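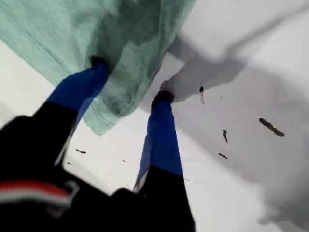
Derese had the folder open before the coffee was cold. It was called New Folder (5). Inside it, another New Folder. Inside that, 1,035 files and no order to any of them.

"Marchetti," said Collet from the doorway. "They want the April drawings by noon."

"Which ones?"

"The final ones."

He typed final. 213 results. Final, final2, final_REAL, final use this, Ettore final do not touch. He opened the last one. It was a recipe for stuffed peppers.

"Where's Sanna?"

"On a train. No signal till Prelero."

Twenty to eleven. Paralon, the thing they'd paid for in the spring, the thing that was going to sort all of it, sat at the bottom of the screen with its little orange dot. Indexing. It had been indexing since Easter. He clicked the dot. The dot went grey. He clicked it again and it went orange and he decided to leave it alone.

Russo wheeled his chair over, still chewing. "Try by date."

"They've all got the same date."

"All of them?"

"Stubbs copied the whole drive when he left. Everything says the day he copied it."

Paora Stubbs, two years on that desk, never once named a thing properly. Lovely man. Derese rang him. Wind on the line, a dog, somebody shouting about a gate.

"April drawings," Stubbs said. "Yeah. They'll be under Stuletti."

"Stuletti's a different client."

"It was the folder I had open."

Ten past eleven. Under Stuletti – invoices, a scanned passport page, a birthday card for Marcelle that had never been printed. Then one called aaa. Then another, aaaa. He went down through the As, clicking faster than the machine could keep up, the little wheel turning, Russo breathing toast on his neck.

aaaaaa. 177 drawings. Numbered. In order, evry one of them.

"He did it right," Russo said. "Look at that. He did it right and then he hid it."

Derese selected the lot. Made a zip. The box came up asking what to call it and he sat there with his hands over the keys. Collet was back in the doorway with her coat on, the phone against her sholder, mouthing now, now.

He typed final3 and pressed send.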